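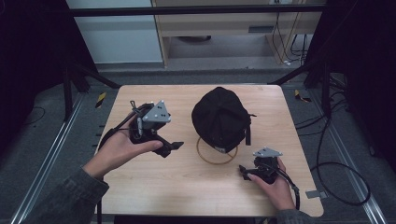
Black cap on the work table, waiting its turn.

Hsiu-ying Lai has her coffee on the floor, which is her rule. No drinks on the table, ever. "One ring on a hat and you've bought the hat," she says. Then she's off to find the lint roller and I am left with my notebook and a stool that tips.

It's a Friday, a little after nine in the morning, July, already sticky. Noleo is the name on the door. Cap repair, cap cleaning, some reshaping, a small rack of secondhand up front. She started it out of a spare bedroom with 94 caps bought in one lot from a man who was moving to a smaller place. Sold most. Kept 7. "The 7 are mine, don't ask."

I ask. She doesn't say.

What she will talk about is black caps. Plain ones, no logo, nothing. They are most of what comes in and she thinks they are the hardest.

"Everybody thinks black hides everything. Black hides coffee. Fine. It does not hide salt, it does not hide dust, it does not hide sun. You get a black cap that somebody wore every summer and the top is brown. They don't know it's brown! They see it every day. I put it next to a new one and they go, oh."

Can you fix brown? "Sometimes. Dye, if it's cotton. If it's poly, no, go home, love it how it is."

She looks at everything from the top first. Crown up, straight down, before picking it up. The seams should all run in to the button and the button should sit in the middle of them, and if it doesn't, the cap has been crushed at some point or was sewn badly to start with. It takes her maybe two seconds. Then the brim. Then the strap, because straps are where the money is, she says, half of the jobs are straps. Plastic snaps lose a peg. Buckles slip. Hook tape fills up with hair.

"Hair and sweater. People throw the cap in with the sweaters."

And labels. She doesn't cut labels off, even the little white ones that stick out, unless the customer asks twice. Once isn't enough. Someone asked once, she cut, and he came back wanting it for resale. She paid him the difference. Still annoyed about it.

Pui-shan Hsu comes in around here with a box on her hip. She does the sewing, three mornings a week, and used to do alterations at a bridal place called Jellov. She says caps are easier than brides and then says not to print that. (She said later it was okay.)

"A cap is six triangles," Pui-shan says. "Most of them. You open one seam, you have to think about the next one. People try it at home, they sew a flat line and then it has a nose."

A nose?

"Like a point. Sticking out the front." She shows me with her hands.

The table gets its own few minutes. Light wood, and the corners are rounded, which Hsiu-ying wanted badly. Her first one was an old desk with square corners and she snagged things on it all the time, sleeves, thread, once a mesh back panel that ripped clean down. She saw this sort of top in a shop called Tseng and went back for it two weeks later, after arguing with herself over the price. No varnish smell, no cloth on it. Cloth grabs fuzz.

"I want to see the hat and the wood. If there's a thread loose I want to see it on the wood."

One cap at a time too. Pak-hei Pan, her nephew, who handles the mailing and the website and whatever breaks, used to lay out ten in a row because it looked busy and good. Then two black caps went home to the wrong heads. Same size, same everything. One guy noticed by the smell.

"So, one," Pak-hei says, not looking up from his tape gun. "One on the table. Rest in the boxes with the ticket."

Washing, then, since readers always ask about the dishwasher. Hsiu-ying closes her eyes when I bring it up.

"No dishwasher. Please write it big. Cold water, a bowl, a bit of dish soap, soft toothbrush on the sweat band. Rinse till you're bored. Then a towel rolled up inside and leave it alone. Not the dryer, not the radiator, not the car dashbord, people do the dashboard."

How long?

"Overnight. Then look. If the inside is damp, more night."

And old ones? Pre-plastic brims with cardboard inside? Don't soak at all. Damp rag on the outside and bring it to somebody. The cardboard goes to soup and there's no getting it back, though Pui-shan has cut new brims out of plastic sheet when people begged.

Price for a strap is less than lunch. A full clean and reshape is more than most of the caps cost new, and she tells people so at the counter. Some leave. Plenty don't. The cap was their dad's, or it's just the one that fits.

I ask if she wears one herself. She's got her hair clipped up, pencil in it.

"My head's too small. I look like a mushroom."

The bell goes up front. A man with a paper bag, and in the bag a cap, also black. Hsiu-ying takes it out, sets it down crown up, looks. "Sun," she says to him. "You work outside?" He does, it turn out. Roofing.

She's already turning it over for the strap.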